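How to tame a watchlist that has got out of hand

If you use more than one streaming app, you probably know the feeling. You sit down with a cup of tea, open the telly, scroll for ages and end up watching an episode of something you have already seen twice. My own list had 52 titles on one app and more than 100 on another, and I couldn't have told you why half of them were there. I gave up an evening to sorting it out and I have enjoyed my viewing so much more since then that I wanted to write the whole thing down!

You will need your remote, a phone or laptop, and something to make notes in. A spreadsheet is lovely if you like that sort of thing (I do), but the back of an envelope works too.

Step 1: Get everything into one place

Open each app in turn and copy the titles from its watchlist into your notes. Do this on a laptop if the service has a website. Typing and scrolling with a remote is slow going, and the web version usually fits far more titles on a page.

Next to each title write the name of the app, whether it is a film or a series, and the running time. For a series, put the number of seasons. Don't judge anything yet, just copy.

While you are there, look for an expiry notice. Some apps put "leaving soon" on the title page and others hide it under the details tab. Put a star by anything with a leaving date.

Step 2: Check who is logged in

This one caught me out. Half of my list on Plavero had been added by my nephew Bilal, who had stayed with us in January and used my profile the whole time. If you share an account, make a separate profile for each person before you go any further. It takes a minute, and your recommendations will start to make sense again.

To make a profile on most apps, go to the account icon, choose Manage profiles, then Add profile. Give each one a different colour or picture so that people pick the right one when they are half asleep on the sofa.
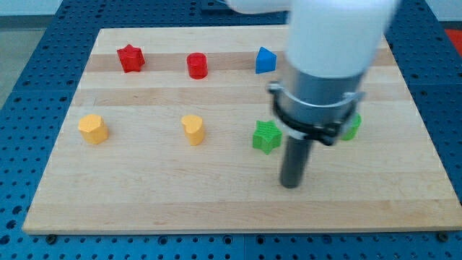 Star, cylinder and triangle in the back row.

Step 3: Be ruthless

Now go down the list and ask yourself one thing: would I start this tonight? Mark each title yes, maybe or no. Go fast. If you have to read the description to remember what it is, that's a no.

I was amazed how many I had saved out of duty. There was a very long documentary series that Lindsay Sutcliffe recommended to me ages ago, and I finally admitted I was never going to watch it (sorry, Lindsay). Off it went, and I felt lighter straight away.

Take out all the noes in the app itself, as well as in your notes. On a phone you can often press and hold a title to remove it. On a telly you may have to open each one and untick the plus sign.

Step 4: Cut the maybes down to 20

Twenty is my number and you can choose your own, but do choose one. A list you can see on a single screen gets used. Anything that doesn't make the cut goes on a second tab called Later, and you can forget about it until you have room.

Try to keep a mixture. Mine has a few short comedies for weeknights, some long films for when it's raining, and one black-and-white thriller from 1968 that I am saving for when Ruba comes over, as she loves anything with a train in it.

Step 5: Put the list in order

Starred titles go at the top, earliest leaving date first. After that I sort by length, shortest to longest, so if I only have half an hour before bed I can see what fits.

Not every app lets you change the order. If yours won't, remove a title and add it again, and it will normally jump to the front. It's a bit of a faff, so I only bother for the top five.

Step 6: Turn off autoplay previews

Do this, please! Look under Profile, then Playback settings, and untick anything about previews. Browsing becomes so much calmer. You may need to log out and back in on the telly before the change shows up.

Step 7: Keep it going

Once a month, go back to your notes, cross off what you've watched and bring something over from Later. Check the leaving dates at the same time. Mine takes less time than the kettle does.

If an app has nothing left on your list, think about pausing it for a month. Most will keep your profile and watch history while you are away, but read the cancellation page first to be sure.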